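Skaston Tabletop Package: two-hand recording service, a review
By Renu Goel

We are a small team at Clonberg and we train manipulation policies for sorting and packing. Until this year we recorded all our demonstrations ourselves, and the table was always the same table. In April we ordered the Tabletop Package from Skaston, where their people come with hand-held grippers, set up a home-like table and record the tasks that you choose from a list. I have now worked with the delivered data for several weeks.

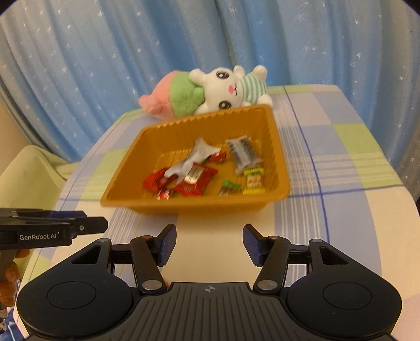
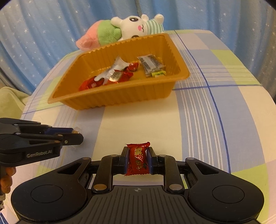
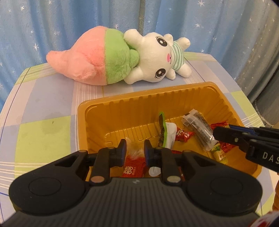
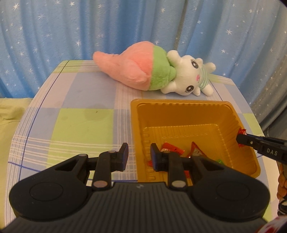 Two grippers and wrapped candies on the plaid cloth. In the second picture the near gripper has a red candy between its fingers.

What you order

The list has 40 tasks and you pick the ones you want. We took candy sorting in the two-hand version, and also folding of small towels and closing of boxes. The price for us was 300 dollars per recorded day, travel included, and I find this fair for two operators. You can send your own objects if you pay the postage. We did not do it and let them choose.

The candy task was my first interest. Wrapped candies are difficult in a way that wooden blocks are not. The wrappers are shiny, they bend, they lie over each other, and some of them are transparent, so that you look partly at the plastic and partly at what is inside. For a tabletop set I think this is a very good choice of objects. The star curtain and the plush toy behind the tray are also useful to us. Our old recordings had a gray wall behind everything, and our model was helpless when we moved it to a kitchen.

Setting up the order

The order form is the weakest point. It asks for "scene complexity" from one to five and it doesn't explain the numbers. I wrote to support and Nisha Yadav answered the same afternoon with sample clips for each level. Those clips should simply be on the form. Jhosep Giraldo, who led the recording, called us before the first day and went through the task with me step by step: which hand begins, what counts as a finished episode, what to do with a dropped piece. This call was worth more than the whole form.

The data

We received 757 episodes. Every episode comes as a folder with the video from the view of each gripper, the opening of the fingers over time and a text file with the task name. The two views are synchronized and I didn't find an episode where they drift apart. The video is wide, so the near fingers and also the other gripper are often visible together. For two-hand work I would not want it narrower.

The wide view has its price. Straight lines bend toward the borders, and small print on the wrappers is often too blurred to read. If your model must read labels, ask for a test clip first. For grasping it made no problem for us.

I was less happy with the text files. One operator writes "basket", another writes "tray", and "candy" becomes "snack" in the second half of the delivery. Meenakshi Sisodia in our team wrote a script to make the names equal, and she needed most of a day for it. When I complained, Skaston sent a corrected version, but by then we had finished.

Also, the start of the episode is sometimes too early. You get a few seconds in which the hands only wait. It is easy to cut, though you must know about it before you compute any statistics on speed.

Compared with others

We had an offer from Prermont before. It was cheaper, but with one gripper only and with a fixed white table. For simple pick and place I would still consider them. For tasks where one hand holds and the other works, Skaston is the better choice.

Good: real two-hand recordings, lively backgrounds, synchronized views, quick support.
Bad: unclear order form, mixed object names, idle seconds at the start.

My rating is four of five. We have ordered the towel folding again, this time with our own towels, and I asked them to write "tray" everywhere.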